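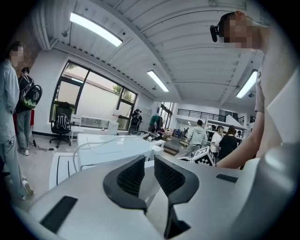
Cinquième pince

Accueil Nouvelles Feuilletons Auteurs Contact

Nouvelles > Courtes > Atelier

On en était à la cinquième. La Stikirley, blanche, brillante, deux doigts noirs en V. Les quatre autres déjà dans la caisse, étiquetées, recalées. Tovport voulait un nom avant le soir. Un seul nom, avaient-ils écrit.

Il y avait du monde partout dans la salle. Des sacs à dos, des gens qui passaient, qui posaient une question et repartaient sans la réponse. Les néons. Moi j'avais la poignée en main depuis le matin et le pouce qui tirait.

« Encore une fois. »

Encore une fois, donc. Fermer, lever, tourner, poser. Le cube à marqueurs au bord de la table pour recaler la position. La voix derrière moi lisait les chiffres, moi j'écoutais à peine. 539 prises depuis juillet, toutes pinces confondues. On s'était promis d'aller jusqu'à 2000. Promesse de juillet.

L'Eltodar, celle d'avant, serrait trop. Elle m'avait écrasé un gobelet, puis un autre, puis la boîte d'œufs de la cheffe. Vides, les œufs, enfin la boîte. Je l'aimais bien quand même. Elle faisait un petit bruit en se refermant, comme quelqu'un qui avale sa salive. La Stikirley ne faisait aucun bruit. C'est ça qui me gênait je crois.

« Tu notes quoi ?

– Que c'est mou.

– Mou comment ?

– Mou. »

Elle a écrit autre chose, j'ai vu son stylo, c'était bien plus long que trois lettres.

Le contrôleur Hopkin a lâché à la dix-neuvième minute. Écran figé, doigts ouverts. On a débranché, compté jusqu'à 60, rebranché. Pendant ce temps je regardais l'arbre derrière les carreaux. Vert, complètement vert. Quand on avait commencé les essais je ne regardais jamais dehors.

Ça repart. Doigts fermés. Je prends la clé de mon vélo, pas prévue au protocole, posée là avec mes affaires. Plate, petite, le genre d'objet que les quatre premières avaient laissé tomber l'une aprés l'autre. Je serre. Je lève. Elle tient.

Je tourne le poignet. Elle tient encore.

« C'est pas dans la liste, ça.

– Je sais.

– Alors repose. »

J'ai pas reposé tout de suite. Je suis allé jusqu'à la fenêtre avec la clé au bout de la pince, le cable qui traînait derrière, et quelqu'un s'est poussé pour me laisser passer. Au retour elle avait rempli la case toute seule. Stikirley, en majuscules, souligné. Et dessous, plus petit : mou.

Commentaires (3)

plume_de_zinc : J'aime beaucoup la boîte d'œufs. Par contre la cheffe et celle qui note, c'est la même personne ? J'ai relu deux fois.

Ratatosk : ayant passé un été à ouvrir et fermer des pinces, le pouce qui tire je confirme. Une suite avec l'Eltodar svp

mirabelle54 : « câble » prend un accent ! Sinon très joli, un peu court.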